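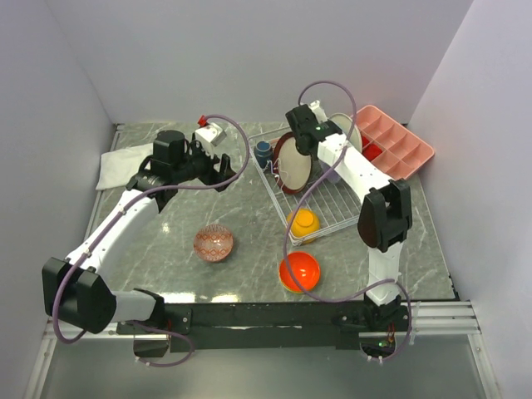
Progress report to the Pridari Fund
Mandon Community Orchard and Hedgerow Scheme
2025-07-04

Dear friends at the Fund,

Thank you once again for your patience with our paperwork, which always seems to come due in the same week as the first soft fruit. This report covers the second half of the grant year. I have tried to follow the headings you sent us, though I have run two of them together where the same work belonged under both.

Planting and aftercare

When we last wrote, the young trees at Skotthorpe had only just gone into the ground, and we were all a bit nervous about them. We planted 164 in total, mostly apples and plums, with a row of quinces along the lower wall that the school asked for and that I have grown very fond of. The spring was dry, much drier than we had planned for, and there were several weeks in May when the watering rota was the main thing anyone talked about. Most of the trees have come through it well. The plums nearest the lane have struggled – the soil there is thin and full of old rubble, as we found when we started digging – and we expect to replace a few of them once the leaves are down. We have mulched that whole strip twice now with chippings from the parish yard, and the leaves are looking a better color than they did.

The hedge at Lepik is a happier story. It was laid over the winter by people who had mostly never held a billhook before, and you can tell which end they started from. By the time they reached the gate they were making a very tidy job of it. Hawthorn and hazel are both shooting strongly from the base, and the gaps we worried about at the site visit are closing up by themselves. We have left the old elder standing near the stile. Opinions differ on whether it should stay, and we will settle that in the fall.

Workshops and people

The pruning and grafting days were full, with a waiting list for the second one. We had hoped to hold three of these before summer, but the last had to be put back when the hall's heating failed, and it will now run in early winter, when the trees are dormant and the subject makes more sense anyway. The grafted rootstocks from the first workshop are in pots behind the hall. A good many have taken, and the families who made them come by to check on them more often than the trees probably need.

We also tried an evening walk along the old boundary, looking for surviving orchard trees in gardens and field corners. It ran very late and went a good deal farther than the map suggested, but it led us to a pear that several older neighbors remember picking from as children. The owner has kindly said we may take cuttings.

Money

You will see from the attached sheet that we have spent a little less than expected on stakes and guards, having been given a stack of good second-hand ones, and more on water. The final 3000 of the grant is set aside for the replacement plums, the tool store at Lepik, and the postponed workshop. We would like your agreement to move 100 from the printing line to hose and fittings. The leaflet can be a smaller one – most people seem to find us by leaning over the fence and asking.

The next few months

Summer will be weeding, watering and keeping the deer guards upright. After that we have the tool store to put up, the replacement trees to order before the nursery sells out, and a tasting day at Mandon with fruit from the older gardens. You would all be very welcome at that, and I will send the date as soon as the hall confirms it.

With warm thanks from all of us,

The Mandon Orchard and Hedgerow Scheme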